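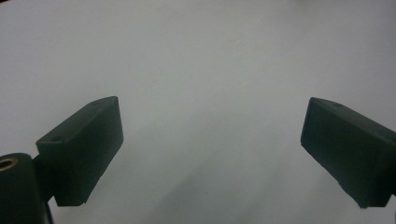 *A pale surface with a soft shadow across it.*

# Racket, shoe and bag care at the kitchen table

Thu 3 October

The outdoor courts at Drudbridge lose their nets in November, so this is my favorite time to drag everything out of the tennis bag and give it a proper going-over. I love this job! Put the radio on, spread an old towel over the table and set aside an evening. Most of what follows I picked up from Valentina Riquelme, who strings rackets for half the club, and the rest I learned by ruining things.

## Changing an overgrip

Peel the old one off from the top, starting at the finishing tape. If it leaves sticky bits on the grip underneath, roll them off with your thumb. Don't use solvent on the base grip. It gets into the padding and the whole handle goes squashy (ask me about my old Brimlow).

New overgrips have a tapered end. That end starts at the butt cap, and for right-handers the wrap goes up the handle from left to right as you look at it. Lefties, flip it. Pull just hard enough to take the wrinkles out and overlap each turn by the width of your little fingernail. Turn the racket, and keep the hand holding the grip fairly still. This one change made my wraps look a hundred times better.

Take the clear film off first. I have wrapped an entire handle with the film still on, and then played a set with it.

If the little strip of finishing tape won't stick, electrical tape works beautifully. Stretch it as it goes on, but let the last inch lie down relaxed or it will creep back up.

## Cleaning the frame and strings

A barely damp microfiber cloth does nearly all of it. For ball fuzz packed into the grommets, a dry toothbrush is perfect, and a wooden toothpick gets the stubborn clumps. Go gently around the bumper guard, especially if it's already scraped thin.

Clay dust in the strings: brush it out dry before any water goes near it. Wet clay turns to paste and you'll be picking at it for ages.

Nylon strings can be wiped with the same cloth and left to air dry. Natural gut should stay dry, full stop. While you're in there, slide the strings back into straight lines with your fingertips and look for notches where the mains and crosses meet. Deep notches mean it's time for a restring, and it's so much nicer to find that out at the table than on a break point.

## Weighing for a matched pair

If you play with 2 rackets of the same model, put both on the kitchen scale. Mine turned out to be 11 grams apart, and I'd been blaming my backhand! A second overgrip on the lighter one closed some of the gap and I made up the rest with lead tape. Wash your hands after handling lead tape, and keep it away from anything you eat off. Tungsten tape costs more and spares you the worry.

Write the weights on masking tape inside the racket cover. You will not remember them.

## Shoes

- Pull the insoles out after every session, even if you do nothing else.
- Laces go in the wash in a mesh bag. Shoes don't.
- Crumpled newspaper in the toes overnight, changed once if they were soaked through.
- Keep them off the radiator. The heat is hard on the glue in the soles.
- An old nail brush and dish soap for the uppers, then wipe with clean water.

For smelly insoles, sprinkle on baking soda, leave it overnight and tap it out over the sink. If they still stink, buy new insoles. They're cheap and your feet will feel like they've been on vacation.

## The bag itself

Empty every pocket, then turn it upside down outside and whack it. Last year mine gave up a banana chip, three dampeners and a receipt from the Blöndal indoor center. Wipe the lining with warm soapy water and leave the zips open until it's bone dry. A stiff zipper loosens up nicely if you run a candle stub along the teeth a few times.

The Kurkeo bags with the separate shoe pocket have a drain eyelet at the bottom that clogs with grit. Poke it clear with a cotton swab.

## Old balls

Dead balls are wonderful things to have around the house. Cut an X in one and push it onto the chair leg that scrapes. Hang another on a string from the garage ceiling so it touches the windshield when the car is far enough in. Put a couple of clean ones in the dryer with a down jacket on low heat and it comes out gloriously puffy.

To cut one safely, hold it in a vise or a clamp and make the first hole with an awl. They roll, and a utility knife skids on the felt. Keep your other hand well out of the way.

Store the good rackets indoors over the winter, in a closet away from outside walls. The trunk of the car is the worst place you own for strings.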